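Chapter 7
When the Work Changes Hands

Learning objectives

After reading this chapter, you should be able to:
- explain the difference between a job and a task, and say why the difference matters when automation is introduced;
- identify the kinds of work that remain with people after a robot takes over part of a process;
- describe how training, pay grades and daily routine may be affected;
- discuss who should be consulted before equipment is chosen, and at what stage.

Opening case: The sorting room at Budthorpe

When Fumiko Arai joined the Budthorpe plant of Jisterance, the handling room had one way of working. Molded parts came in by the crate. A handler took each part out, turned it the right way up, checked the rim for flaws, and set it in line for the next stage. A full shift came to 1569 parts. The handlers spoke of the work as simple, and in one sense it was: a new employee could learn the motions in a morning. Learning to do it well took longer. An experienced handler could feel a weak edge before seeing it, and could tell from the first few parts in a crate whether the rest would need a closer look.

Management began to discuss automation after a hard winter in which sick leave for wrist and shoulder strain reached its highest level in the plant's history. The first proposal came from the engineering office and dealt mainly with speed. It compared the cost of two robot arms with the wages of the handling team over five years. It did not mention inspection at all, although the handlers regarded inspection as the greater part of what they did.

Arai, by then the shift lead, asked for the proposal to be delayed by one month. During that month she and her team wrote down every separate thing they did with a part between the crate and the line. The finished list had 59 entries. The engineering office had expected fewer than ten. Several entries concerned matters that had never appeared in any written procedure, such as setting aside a part for a colleague with better eyesight, or telling the molding room by telephone that a batch was coming through slightly warped.

The list changed the discussion. It became possible to ask of each entry whether a machine could do it, whether a machine should do it, and what would happen to the person who had done it until then. The plant chose to begin with the entries that involved lifting, reaching and placing. Inspection and the contact with the molding room stayed with the team.

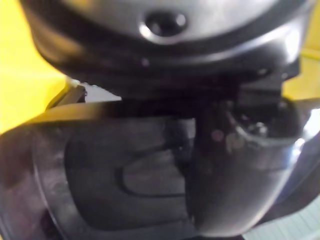 Figure 7.1 A black gripper finger at close range, with the recessed pad on its inner face.

Grip proved to be the first practical difficulty. A person adjusts the force of the fingers without thinking about it. A robot must be given limits, and somebody must decide what those limits are. At Budthorpe the decision fell to the handlers, who knew which parts of a molding would bear pressure and which would not. They spent a good deal of the first 30 working days at the side of the equipment, stopping it, correcting it and starting again. Two of them later moved into a new grade, that of cell operator, which had not existed before.

The change was not welcomed by everyone. Some handlers found that the room had become quieter and more solitary. Under the old arrangement they had stood side by side and talked as they worked. Under the new one, each operator was responsible for a cell, and the cells were set apart for safety. Others objected that the new grade required a written test, and that colleagues with long service and poor English had been placed at a disadvantage. The plant later replaced the written test with a practical one — a change that the staff had requested at the outset.

Arai's own account, given to the plant's staff newsletter in May, was measured. "My shoulders are better and my job is harder," she wrote. "I used to know at the end of a shift what I had done, because I had done it with my hands. Now I have to look it up."

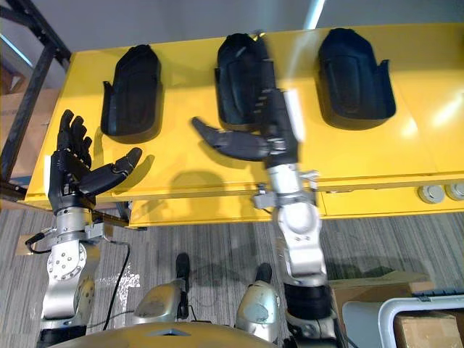 7.1 Jobs and tasks

The Budthorpe case illustrates a point on which much of this chapter depends. Public debate about automation is often conducted in terms of jobs: how many will be lost, and how many created. A robot, however, is rarely bought to do a job. It is bought to carry out one or more tasks, and a job is a bundle of tasks held together by habit, by contract and by the person who does it.

A task, for the purposes of this book, is a piece of work with a recognizable start and finish. Lifting a part from a crate is a task. Placing it on a table in a given position is another. A job may contain a handful of tasks or a very large number, and the people who write job descriptions do not always know how many there are. When some tasks are removed, those that remain must be bundled again. This may be done with care, as a matter of planning, or it may be left to happen by itself. In the second case the remaining tasks tend to drift toward whoever is least able to refuse them.

Three questions are useful at this stage, and they will be taken up in turn in Sections 7.2 to 7.4.

What is taken away? Employers usually answer this question first and in the most detail. The answer is seldom complete. Heavy or repeated movements are easy to see and easy to measure. Judgment exercised in passing, such as the decision to set a doubtful part aside, is hard to see and may be removed by accident along with the movement that contained it.

What is left? The tasks that remain may be more varied than before, or they may be reduced to watching and waiting. Long periods of watching are tiring in their own way, and attention is difficult to hold when little happens. A worker who steps in only when something goes wrong also has fewer chances to practice the skill that stepping in requires.

What is added? New equipment brings new tasks: clearing faults, cleaning, keeping records, teaching the system to handle an unfamiliar part. These are frequently left out of the original estimate. In a second case examined later in the chapter, the packing firm Imai found that its staff had taken on 86 hours of such work in a single month, none of it recorded under any job title.

7.2 What is taken away

It is convenient to begin with physical strain, as this is the reason for automation that employers and staff most often share. Lifting, twisting and reaching across a table do little harm when done once. Done many times in a shift, over several years, they may cause lasting injury. Where a robot takes over such movements, the benefit to health can be considerable and may be felt within weeks.

The benefit is not automatic, however. At the Skumbridge depot, described in Chapter 4, arms were installed to place goods on the packing tables, but the crates that fed them were still filled and carried by hand. Because the arms worked without pause, more crates were needed in each shift, and the strain moved from one group of employees to another. The total amount of lifting done by people at the depot rose in the first year.

Students should therefore treat any claim that a task has been removed with some caution, and should ask where the work on either side of it is now being done. Figure 7.3 sets out a simple chart for this purpose. Before turning to it, draw up a list of the tasks in a job you have held or observed closely, including those that no supervisor ever asked for, and keep it at hand for the exercises that follow.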